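The cloth comes first

Ask the person who sets the tables at Juvedico what makes a good long table and the answer has nothing to do with flowers or plates. It's the cloth, and we got there before our coats were off.

"People buy the cloth last, with whatever money is left," she told me. "I start there. Once I know what's lying flat, I know what the rest of the day looks like."

Juvedico is a small rental house in Sturnmont that lends tables, linens and dishes for dinners, craft fairs and school sales. She started it with 8 tables out of a relative's garage, and there are 70 now, plus a back room where the cloths live on open shelves, sorted by length and then by how dark they are. I could have spent the whole afternoon in there!

Her favorites are the dark ones, which surprised me. Don't they show everything?

"Oh, they show everything," she said, laughing. "Lint, crumbs, water, chalk. White hides lint and shows wine. Charcoal is the other way around. But put a plain bowl on charcoal and you really look at the bowl."

She is relaxed about fold lines. Cloths come off the shelf folded the same way every time, lengthwise first and then across, so that the creases at least run square to each other. For a wedding she'll steam them. For a fair she won't, and she says that in all her years in the trade there has been one complaint.

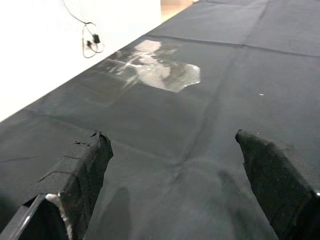

Charcoal cloth on the long table, with the fold lines showing and a wet patch toward the far side.

Water is the thing she talks about most. Her rule is to blot and never rub - a rubbed spot on a matte cloth picks up a shine of its own, and then you see it from the door. She presses down with a folded cotton towel, lifts, turns the towel over and presses again. After that she leaves it alone.

"The leaving alone is the hard part. Everybody wants to go back and poke at it."

White specks get a strip of tape or a damp fingertip. Wires she likes to sort out before the cloth goes on, though she admits the wall side of a table is usually where her patience runs out.

The fabric itself comes from a mill shop called Ozoliņš, which she found in October after her old supplier quit making the wide rolls. She ordered up to 21 yards to try it and was so pleased with the weight that she went back for more. She showed me how it drops at a corner, then did it again because I asked.

Next up is the winter supper at Clorkudholm, with 438 guests, her biggest job yet. Is she nervous?

"About the chairs, yes. The cloths are already folded."

Comments

tabletop_fan: Blot, never rub! My grandmother said the same about her good napkins. Loved this.

marlow22: Does the steaming work on polyester too or only on cotton? I have two black ones that hold a crease like paper.

Pinecone: I rented from them for our bake sale. Can confirm about the lint, but the pies looked wonderful.

Related

Folding long linens with only two hands
A visit to the dish room at Clorkudholm
How wide should a table runner be?
Small halls in Sturnmont worth renting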